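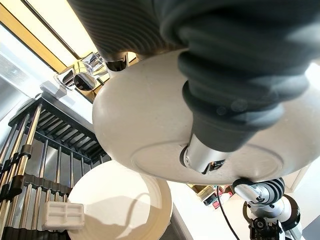 My mother's house on Bingate Road had to be empty by the end of October, and I left the kitchen for last. I had done the bedrooms and the attic without much trouble. The kitchen was different. Every dish in it had been used in the past year, and most of them had been used in the past month. She kept one plate standing in the black rack by the window, where the daylight came in strong enough to make you squint, and she ate from that plate and washed it and stood it up again. I don't think it ever went into a cupboard.

I started with the glasses. I had four boxes from the moving company, Trummer, and a stack of newspaper. The man on the phone had told me four boxes would do for a kitchen that size. By noon they were full and I hadn't opened the lower cabinets.

My sister came at one with more boxes and a bag of sandwiches. She looked at what I had packed and took half of it out again.

"You can't put the roasting pan on top of glasses," she said.

"It's a light pan."

"It isn't."

We ate standing up. Then she washed and I wrapped, and we didn't say much. She wanted everything washed before it was packed, even the things that were clean. Our mother would have done the same. I said the buyers didn't care, and she said the dishes weren't going to the buyers.
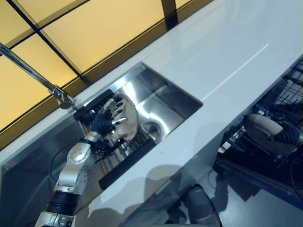

She did the bowls next. There had been a whole set once, bought with stamps from the Jasano market, and our father had broken most of them over the years, one at a time. He always put the pieces in a paper bag and carried them to the trash himself. My mother never raised her voice about it. She would just move the remaining bowls one shelf higher.

"Do you want these?" my sister asked.

I said I had bowls. She said she had bowls too. She dried one and held it a while, and then she asked if I remembered the soup with the barley in it. I did. I told her I had tried to make it last winter and it had come out like paste.

"You have to cook the barley first," she said. "Separately. She told me that."

"She never told me."

"You never asked her."

I took a sheet of newspaper and wrapped the bowl. We worked through the cabinet that way, and when the light started to go we moved on to the drawers.
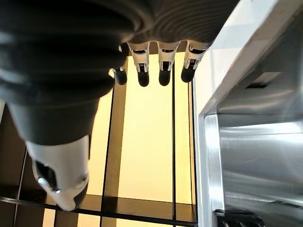
My sister said she would take the bowls after all, if I would take the soup pot, and she would write the recipe down for me that night. I put the pot by the door with my coat on top of it so I wouldn't forget it.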